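Desk Surfaces, Zokville Workroom: Gallery
Desk 7. Grey-white chipboard work board on the desk surface, roll of tape lying flat with a small light-blue cube in the ring, round hole to the left.

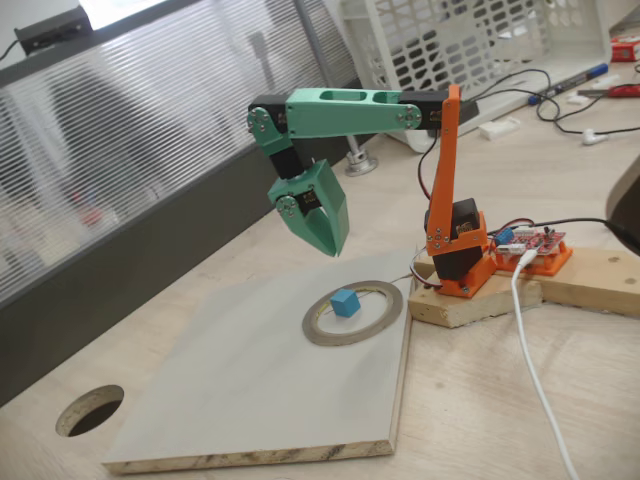 Scope

The gallery records the desk surfaces in the Zokville workroom and the loose items that live on them: work boards, packing pieces, tape, cubes, cables. Drawers, shelving and the sink bench have a separate page. Entries are filed by desk number. The notes below apply to the whole room unless a desk is named.

Work boards

Each desk has at least one loose work board. The boards take the scratches, glue spots and tape residue so that the desktops don't have to. They are offcuts from the shelving job and were trimmed to whatever length was left, so there is no standard size. Nominal thickness is 19 mm. Sawn edges were left rough on most of them, as on the board at Desk 7, where the layers show along the front edge. Edge banding was costed and dropped.

A raw chipboard edge swells if it gets wet and does not go back down. Wipe boards with a barely damp cloth and stand them on edge to dry, clear of the wall. Do not rinse them in the sink. A board that rocks on a flat desktop should be turned over once; if it still rocks, it goes in the offcut bin.

The pale face is preferred for small parts. Dark screws and coloured pieces show up on it without extra lighting. Pencil marks come off with a white eraser. Marker does not come off with anything we keep in the room.

Packing timber

Unfinished softwood blocks and short planks are kept for raising and levelling items on the desks. They are not sealed. Oil and marker soak in, so blocks are treated as consumable and replaced when they get too grubby to handle. Keep clamps off the ends of short planks, where the grain splits first.

Replacement stock comes from Idel in mixed lengths. Square the ends before use and knock the corners off with 180 grit.

Tape

Rolls are stored flat. Stood on edge they roll off the desk, and the sides pick up sawdust, which ends up along both margins of the adhesive. Fold the free end under by a finger's width before putting the roll down.

Brown packing tape is for cartons and for bundling offcuts. It should not be used to hold cables to a desktop for longer than a day. The residue is slow to remove: warm the tape, peel it back low and slow, then work the remainder off with citrus cleaner on a rag. Masking tape is acceptable for labels and temporary lines. Cloth tape is kept in the cupboard and signed out.

Rings of tape are also handy as trays. A part small enough to sit inside the ring won't travel if the desk is bumped.

Cubes

The small cubes belong to the Skudent set, which has 179 pieces in mixed colours. They are used for spacing, sorting and layout practice. Clean them in lukewarm soapy water in a colander and dry them on a tea towel. Loose cubes found on the floor go in the jar by the door, whatever desk they seem to have come from. The set is counted in May.

Cable holes

Desktops in this room have a round hole for cables. The plastic liners from the original Nyamweya kit were a loose fit and several have gone missing. Where there is no liner, check the rim of the hole for splinters and rub it back with fine paper wrapped around a dowel. Seal the bare rim with two thin coats of varnish.

Small parts that drop through a hole land on the cable tray underneath. Look there before ordering replacements.

Cables should run to the back of the desk where the length allows. A cable that has to come over the front should hang with enough slack that a knee or a chair arm won't pull it tight. Thin wires lying across a work board are to be moved before the board is lifted.

Desktops

The tops are light wood with a clear finish. Hot mugs leave a white ring in it; cork mats are in the second drawer. Fine scratches can be left alone. Anything that catches a fingernail should be noted on the desk card, with its distance from the front left corner in millimetres.

Desk cards last checked Tuesday, April 3, 2018. Corrections to the desk numbering can be pencilled on the room copy.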